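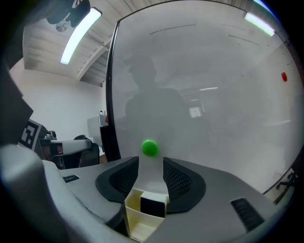
Green ball held between two black gripper fingers.

Flellent Theatre: progress report to the Urnico Fund, July

The revival of the musical Toma completed its run at the Como Studio this month. Attendance reached 74 per cent of capacity, with 410 tickets sold at the reduced rate. Of the 2000 pounds awarded for orchestration, 1000 remains unspent and is committed to the autumn tour. Two venues have yet to confirm dates. A revised budget will follow.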